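Pristora moves repeat handling work to paired robot arms, shifts staff to setup and checking

PITSTEAD, June 11, 2020 – Pristora, which packs and repairs board games and small household goods at its site in Pitstead, has put paired robot arms to work on part of its sorting and handling, and the people who used to do that work by hand have been given different jobs in the same room.

The change began with a trial in February. The company says no one has been let go because of it. Staff who spent their shifts at the hand benches now set out the objects for each run, watch the arms, write down what went wrong and decide when a run should be done over. Some still work at the hand benches for part of the week, mostly on orders too small or too odd to be worth setting up.

Meenakshi Uniyal, who runs the floor, worked at a bench herself before she was a supervisor. She said the old job was easy to learn and hard on the neck and wrists.

"You picked up a thing, you turned it over, you put it down, and you did that until the bell," she said. "Now a person might handle far fewer things in a day, but they have to think about each one. Where does it go, which way up, can the arm get hold of it. Some people like that better. Some people miss being able to talk to the person next to them and let their hands get on with it."

The arms were installed by Duman, a contractor that also provides training. Each member of the floor staff gets 2 days with a Duman trainer before running a station alone. The first day covers stopping the arms safely, clearing a table and starting again. The second is spent on the work itself, with the trainer standing back.

Pay was the first thing people asked about. Pristora had paid bench staff partly by the piece, and under that system a fast worker could do noticeably better than a slow one. Station staff are now on a flat hourly rate. Uniyal said the new rate was set above what most of the bench staff had been taking home, but she agreed that the fastest few had lost by it and had said so.

"They were right to say so," she said. "We have gone back to that with the company and it isn't settled yet."

Hours have changed as well. The hand benches ran on one long day shift. The stations are staffed in shorter turns, and no one is meant to watch the arms for more than 40 minutes without a break. Uniyal said the rule came from the staff, who found that their attention went well before their feet did. A person coming off a station usually goes to the hand benches or to the stores before going back.

The record-keeping took longer to get used to. Every run now gets a line in a log, with the objects used, how they were placed and the result. The log is kept in a program called Jornomow, and for the first weeks several people wrote their notes on paper and typed them in at the end of the shift. Most now enter them as they go. The notes matter more than they might seem to, Uniyal said, as Duman's people use them when they adjust the arms, and a note that says only "failed" is no help to anybody.

The kinds of objects that give trouble are well known on the floor by now. Thin, flat things are disliked, and so are things you can see through. Soft bags were given up early and went back to the hand benches, where they have stayed. 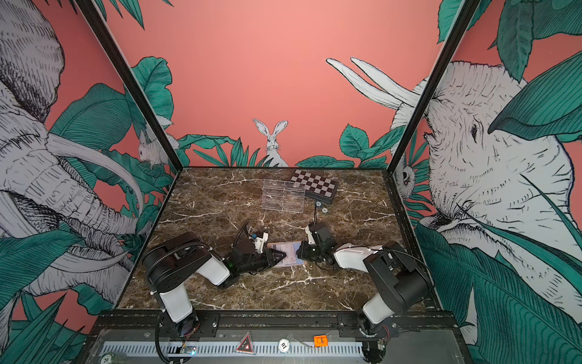
Setting out the table is now the largest part of a station worker's day, and it is the part new staff find hardest. Each layout is decided beforehand, and objects are supposed to go where the sheet says. A clear acrylic rack and a small folding chessboard may be left toward the back while the two grippers are brought in close over a small paper card lying flat in the middle. Placing a card like that takes a second. Judging whether it has been placed well enough to be worth a run takes practice, and Uniyal said she would sooner have someone spend an extra minute on it than log a run that has to be thrown out.

She also wants staff to have more say in the layouts. At present they come from the office, and suggestions go back on a form. From next month, one experienced worker on each shift will be able to change a layout on the spot and note the reason in the log.

Pristora has not said how many more stations it plans to add. The hand benches will stay in use for now, and the company said it would talk to staff before making any further change to shifts or pay.

Filed under: Local Business / Jobs & Workplace

Comments

benchhand_ret
I did piece work for years, different company. Flat rate sounds fine until you're the quick one. Glad somebody put that in the article.

Carol T.
My nephew is on the stations. He says the breaks are the best part of it and the typing is the worst. He does come home less sore.

dmk44
"No one has been let go" – OK, but are they hiring? When people leave, do they get replaced? That is the question I would have asked.

Lorna in Pitstead
Love the elephants on the walls! Who did the drawings? The little rabbit at the back is my favorite.

dmk44
Agree on the rabbit. Still want to know about the hiring.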